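The hand-held gripper is finally at the point where I can talk about it without wincing, so I thought I'd catch everybody up, especially those of you who have been following along since February and who keep writing to ask whether I gave up. I didn't! I got slow, that's all, and then I got stuck on the pads for a good long while, and then I spent an entire weekend labeling wires that I could have left alone.

If you're new here, the goal of this whole business (I've been calling it Gorkora, for no reason except that I liked the sound of it) is to teach a small arm on my workbench to tidy up. I pick things up with a hand-held gripper, the camera on it records what the fingers do, and the recordings get fed to the arm's software so it has something to learn from. I do the bench work at Brinura, our shared workshop across town, which has the big vise and the good light, but the picking up happens at home. A workshop table is a terrible place to learn about softness. Everything on it is hard and square, and my house is neither.

So the bed it is. Soft things, crinkly things, thin things, things lying on top of other things, and a shoebox with the lid off to put them in.
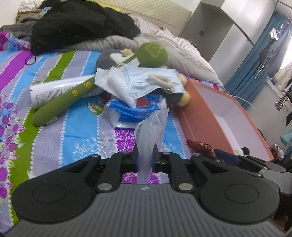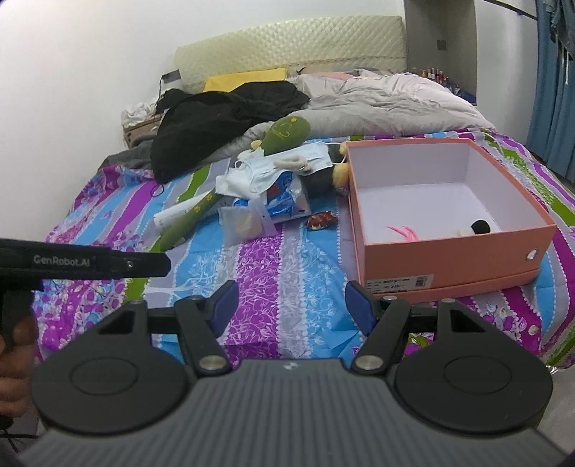 The crinkly stuff is what I worry about most, and I've gone back and forth on it with Bit-na Ji, who has the bench next to mine at Brinura and a lot more patience than I do. Her feeling is that I close the fingers too fast. When you do it with your own hand you slow down at the end without thinking about it, and of course with a tool you have to remember to. I've been practicing on bread bags in the kitchen, which is a silly way to spend an evening, but I do think I'm getting smoother.

As for numbers, I have 757 recordings saved so far, and 199 of those I've gone through and trimmed by hand. I'd like to get to 900 before I start the next round of training. The trimming is the dull part. I do it with a pot of tea and the radio on, and I throw out anything where I got distracted partway through, or where the cat came in (Ham is very interested in anything that rustles, and I can't say I blame him).

Next on the list is the wrist bracket for the arm itself, the one I've been calling Arkelard. I've printed 2 versions and I don't love either. The first flexed when I leaned on it and the second is so chunky that I can't get a screwdriver in behind it, so I'll be back at the computer redrawing the corner. If any of you have a favorite way of making a bracket stiff without making it enormous, please do leave me a comment. I read every one of them, even when it takes me a week to answer.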